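Cutting down the spice drawer, and other January jobs

27 Jan 2019

I try to do one dull household job each weekend in January. The weather keeps me in anyway, and I would sooner do it now than in July when there are better things to do. Last weekend was the filing. This weekend was the spices.

Our spice drawer had been bad for a long time. It is a deep drawer next to the stove, and when we moved to Trallgate I emptied a moving box straight into it and never went back. Jars stood on other jars. The bags of refills were folded over and held with rubber bands, and the bands had gone brittle and snapped, so the bottom of the drawer was a mix of cumin, mustard seed and something red.

I took everything out before deciding on any of it. I have tried doing this kind of thing in place, shuffling items from the left to the right, and I end up with the same drawer. You need a clear surface, bigger than you think, and you need to be willing to leave it covered until you finish.

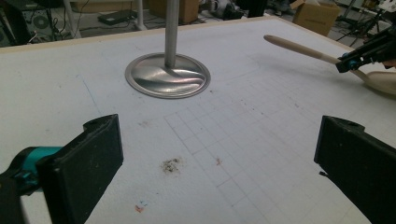 What I threw out

The ground spices went first. I opened each one and smelled it. If I had to guess what it was, it went in the compost. The paprika smelled like cardboard. So did the ginger. The turmeric still had some life in it but had turned into a lump I could not break with a fork.

Dates on the lids were less use than I expected. A jar of ground coriander that was supposed to be good until the summer had no smell at all, and a tin of allspice berries far past its date was fine. Whole spices last. I knew that already and still kept buying ground ones because they were on the shelf at eye level.

I also threw out the blends. I had a taco blend, a steak blend, a blend called Ulasell that came in a gift basket and tasted mainly of celery salt, and two pumpkin pie mixes, both open. Anything in them I can put together from single jars. The exception is curry powder. I use the one from Baláž, the small grocery behind the post office, and I have never made one at home that I liked as much.

By the end I had 31 jars left. That is still a lot for a household that cooks the same things every week, but I could give a use for each of them.

Putting it back

My old neighbor Purificación Sarmiento kept her spices in alphabetical order. It worked for her. It does not work for me, because I would have to decide whether black pepper is under B or P, and I would decide differently each time.

I sorted by how often I reach for them. The front row is salt, pepper, cumin, oregano, chili flakes and garlic powder. Behind that are the ones I use for baking, kept together so I can lift them out as a group. The back is for things like juniper berries and star anise that come out once or twice a winter.

The jars lie on their sides now with the labels facing up. Standing, all I could see was lids. I looked at the drawer inserts in the Wostulau catalog, the sloped kind with ridges, and they would have been very good, but they come in fixed widths and none of them fit. I used a folded dish towel on the bottom instead. It stops the jars rolling when the drawer shuts, and it can go in the wash when something spills.

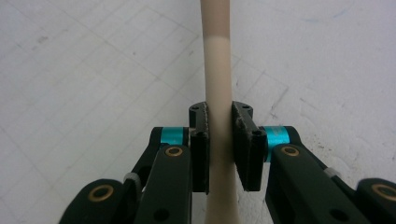

For labels I used masking tape and a pen. I wrote the name and the month I opened it. I have had a label maker before and what happened was that I ran out of the cartridge and then stopped labeling anything. Tape is always in the house.

The jars themselves are a mix. Some are the ones the spices came in and some are old jam jars. I thought about buying a matching set and decided against it. They would look better for a day, and then I would have to fill them, and the amounts you buy never match the size of the jar, so you end up with the leftover bags again. The leftover bags were the whole problem.

I do have a few refills, and those are now in one shoebox in the pantry with a list taped to the lid. When I empty a jar I check the list before I go shopping. I bought nutmeg 3 times last year because I never did that.

The whole job took 2 hours, including washing the drawer. I made lentil soup afterward and used the new cumin seeds, toasted in a dry pan and crushed with the bottom of a mug. It was noticeably better than the last pot. I am going to try buying less at a time from now on, small bags from Baláž, and see how the drawer looks next winter.

Next weekend is the cupboard under the bathroom sink.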